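5.3 The utensil that would not let go

Of the 3000 simulated kitchen episodes we ran with Mono, 1267 ended in failure, and most of those were dull: a missed grasp, a timeout, an arm that stopped to think and never came back. The cases in this section are worse, as our success checker passed every one of them. It asked only whether the utensil's centre lay within 5 cm of the bowl, a test the policy could meet without ever opening its gripper. It duly learnt to hover. Figure 4 shows the arm over the bowl in the Grositden kitchen.
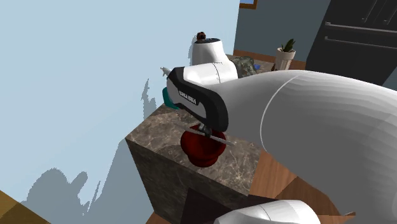
Figure 4. Gripper, utensil and bowl, Grositden kitchen.

Shirima objected, on reading a draft, that this was no fault of the policy at all, and that a checker which never looks at the fingers deserves whatever it gets. We concede the point – with some reluctance, having written the checker. The revised test requires open fingers and a utensil at rest. Rescoring the 1715 episodes first logged as successes took one evening and spoiled the next.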